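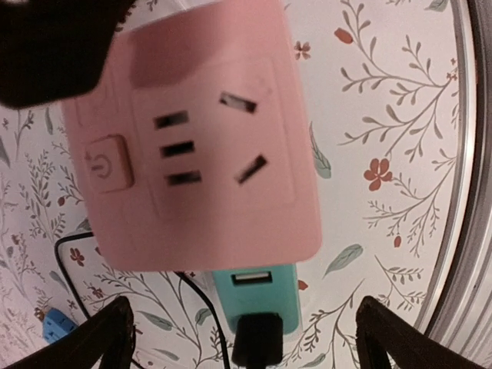 Cube power strip

A cube power strip, also called a power cube or a cube outlet, is an extension unit in which the sockets are placed on several sides of a compact block and not in one long row. It is used on desks, shelves and bedside tables, where a long strip would take too much space. Most models have a cord with a plug at the end, and many have one or more power buttons. Some are used together with USB charger blocks of a similar size, or have USB ports of their own.

The word "strip" stayed in the name although the object is no longer a strip. In shops the same product may be listed under "power strip", "power cube", "desk outlet" or "socket tower", and this causes some confusion, as a socket tower is normally taller and has several floors of outlets.

Form and parts

The body is a plastic case with rounded edges. Inside it, metal contact rails connect the sockets on the different sides with the cord. The sockets are often surrounded by a raised or recessed square, so that the user can find the right place for the plug by touch.

The openings differ from country to country. On units with flat angled slots, the two slots are spread like the sides of an open letter V, and on a combined face there may be other slots next to them. A group of narrow parallel slots can also appear on a different side of the same cube.

The button is usually marked with the common power symbol, a broken circle with a short vertical line at the top. On a pink cube the symbol is often printed in a darker shade of the same color, which looks calm but is harder to read in a weak light. Where there are two buttons side by side, each one may control its own group of sockets. The markings and the instruction sheet should be checked, because makers do not follow one rule in this.

Colors

Early cubes were nearly all white or gray. Pastel colors came later, when the cube began to be sold as a thing that stands on the desk in plain view. Salmon pink and mint green are frequent, and blocks of different colors are often kept next to each other. The small maker Teshome sold its cubes in a set of 2, one pink and one green, and its printed catalog of 14 March 2018 listed 15 colors in total. The Sarklow series, from the same period, was made only in blue and white.
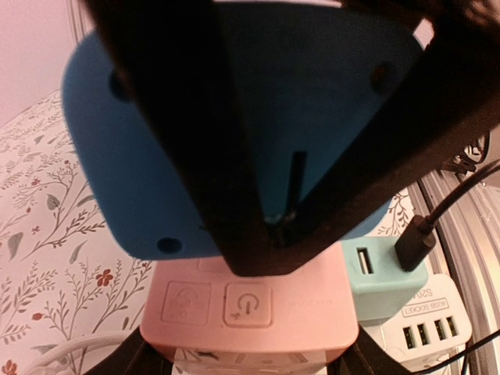

Can one cube power strip be plugged into another one?
It is not recommended. Each cube is made for a certain total load, and when two are connected in a chain, the first one must carry the current for everything. A separate wall outlet should be used for each.

Load and safe use

The highest permitted load is printed on the case or on a label, normally in watts or in amperes. The user should add together the load of all connected devices, including those on the back side of the cube, which are easy to forget. Phone chargers and desk lamps need little. Heaters, kettles and irons need a lot and should be connected directly to the wall.

A cube is lighter at the base than a long strip, and a stiff cord or a heavy adapter can turn it over. Some models have rubber feet or a screw hole for this reason. The unit should stand on a dry and flat surface, away from curtains and bedding, and air should be able to move freely on all its sides.

Large adapters are the main weakness of the shape. One wide adapter may cover the button or stop a neighboring plug from going in. In the Erico model each side of the cube was made 97 millimeters long, to give more room around every plug, but it was criticized as too big for a small desk.

Cord

On many cubes the cord comes out at the top rear or at the back. The place where it goes into the case is protected by a collar – often ribbed – that bends a little and keeps the wires from breaking. The cord should not be pulled sharply to the side at this point.

For storage, a cord is best laid in wide, loose loops with the plug resting on top or hanging free. During use with a high load it should be fully unwound, as a coiled cord can become warm. A white cord near a patterned wallpaper remains quite visible, and some people lead it behind the furniture.

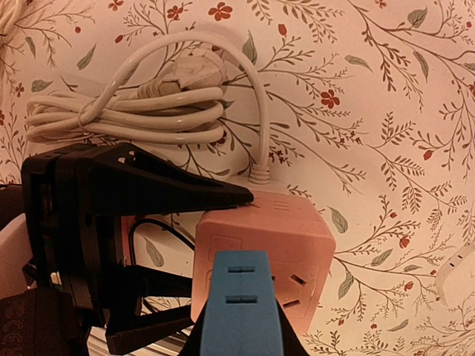
Cleaning and storage

The plug is taken out of the wall before cleaning. The case is wiped with a dry or slightly damp cloth, and dust in the slots is removed with a soft brush. Sprays and strong solvents are not suitable, and they can also make pastel plastic turn yellow.

A cube with a cracked case, brown marks at the slots or a loose button should not be used again. It belongs to electrical waste. In Adville, where small electrical waste is collected in February, 276 power strips of all shapes were handed in during one collection.

See also

Extension cord
Socket tower
Surge protector
USB charger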